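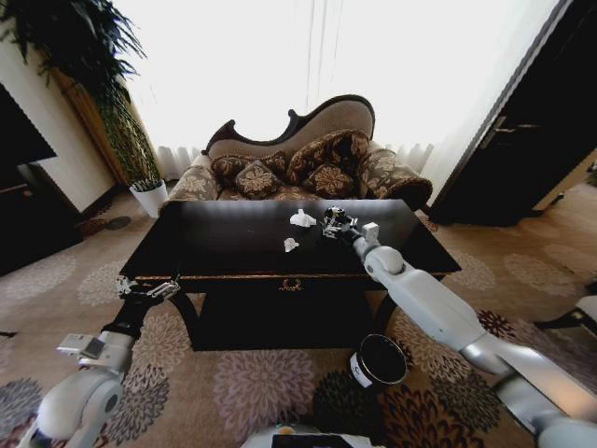 Indoor humidity and timber furniture: notes for the heating season

Members have again written in with questions about splits, lifting joints and sticking drawers. Most of these come back to moisture content, so this item sets out the basics and then deals with two of the letters.

Timber exchanges water vapour with the air until the two are in balance. The balance point depends mainly on relative humidity and only slightly on temperature. A room that sits at 55 per cent in October can fall below 35 per cent once the heating has been on for a few weeks, and a solid top will lose width across the grain as it dries. Movement along the grain is small enough to ignore in domestic furniture. Movement across the grain is not, and it is greater in flat-sawn boards than in quarter-sawn ones.

A top that is free to move will shrink and swell without damage. Trouble starts where it is held. The usual faults are screws driven straight through a cross rail into the top, battens glued along their full length, and breadboard ends fixed at more than one point. If you own a table with any of these, check the underside before the winter. Slotted holes or wooden buttons will cure most of it. Put the slots at right angles to the grain of the top and leave the screws just short of tight.

Finish slows the exchange but does not stop it. A top that has been varnished above and left bare below will take up and give off moisture faster on the underside, and it will cup. If you are refinishing, give the underside the same number of coats as the face. It need not be rubbed down to the same standard.

Placement matters as well. Keep solid timber away from radiators and out of the direct path of warm air from a fan heater. Underfloor heating is harder to deal with. Low tables suffer most, being close to the source, and a thick rug beneath them helps a little. Bring the floor temperature up slowly over several days at the start of the season.

On measuring: a cheap digital hygrometer is good enough if you check it first. Put it in a sealed bag with a small dish of damp table salt, leave it overnight, and read it without opening the bag. It should show 75 per cent. Write the error on a label and stick it to the back. We tested the Stustar and the Brestorel in this way in March. The Stustar read 2 points high and the Brestorel was correct, although its display is difficult to read in poor light.

Rungnapa Noiphan writes that her sideboard, a Cârstea piece with a top 495 mm deep, has opened a gap at the back edge every winter and closed it again by early summer. This is normal behaviour. Do not fill the gap. Filler put in while the timber is dry will be crushed when it swells, and the pressure may open a glue line elsewhere -- usually one that is harder to reach.

Iulian Neagu asks whether a humidifier is worth the money. For one good piece in a small room, perhaps. His living room is 18 square metres and the Ornimum unit he has been offered costs £115, with filters on top. Our advice is to turn the thermostat down a degree or two first and log the readings for a fortnight. If the room still stays under 40 per cent, buy the unit, run it at its lowest setting and keep it well away from outside walls. Too much moisture on cold plaster brings mould, and that is a worse problem than a hairline split.

White marks from damp or heat are a separate matter and are usually confined to the finish. They will be covered in the next issue, along with wax removal. Letters on either subject should reach the workshop desk by Wednesday. Please state the type of finish if you know it, and whether the top is solid or veneered.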